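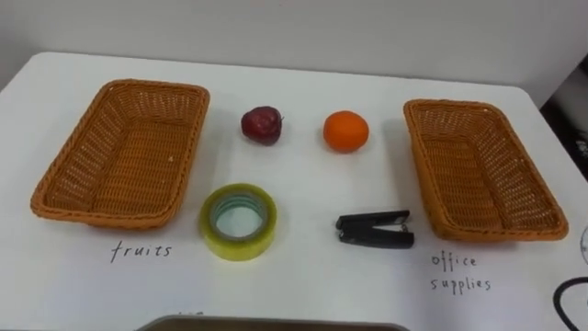
Projects > Kodska > README

# Kodska

Kodska is my little plain-text recipe scaler. You give it a recipe written the way you'd jot it on the back of an envelope, tell it how many people are coming, and it hands back the same recipe with the amounts changed. I wrote it because I bake bread for a crowd every November and I was sick of doing fractions with dough on my hands!

It's a command line thing and it's small. If you can open a terminal, you can run it.

## Getting started

Download the folder, unpack it wherever you like, and run:

 kodska rye.txt --serves 12

The scaled recipe prints to the screen. Add `--out` and a file name if you want to keep it (I never remember to, then I scroll up forever).

## Writing a recipe

One ingredient per line, amount first, then the unit, then whatever you want to call it:

 serves 2
 200 g flour
 70 g butter
 1 pinch salt

Anything after a blank line counts as instructions and gets left alone, so go ahead and ramble in there. I do. My rye file has a whole paragraph about my oven door.

Pinches, handfuls and "to taste" don't scale. I tried it both ways, and a recipe asking for six pinches of salt just looked silly to me.

## Units

Grams, ounces, cups, teaspoons and tablespoons all work. Cups stay cups unless you pass `--metric`, and then Kodska looks in `weights.txt` to see how heavy a cup of that ingredient is. My list leans hard toward flours and seeds, sorry. If your ingredient isn't there it stays in cups and you get a warning.

## Stuff that's still broken

- Ranges like "2-3 eggs" only scale the first number. It's on my list.
- Baking times don't change at all. Keep an eye on your oven.
- Files saved from Florkine sometimes have odd line breaks. Open them in a plain editor and save them again first.
- Eggs can come out as halves. I beat one and pour off half, but you do you.

## Changes

4/8/26: fixed the tablespoon rounding, added spelt and buckwheat to the weights, and took out the color output (it looked awful on a light background).

Before that I wasn't keeping notes.

## License

Use it, change it, pass it on. If you add weights to the list, please send them my way.

Contact | © Pramance | Back to top

Comments

**crumbandcoffee**: Works great for pizza dough. Any chance of sticks of butter as a unit?

**oatmilk_70**: The --metric switch skipped my cornmeal, but adding a line to weights.txt fixed it.

**lowandslow**: Please keep the oven door paragraph in the sample file, mine does the same thing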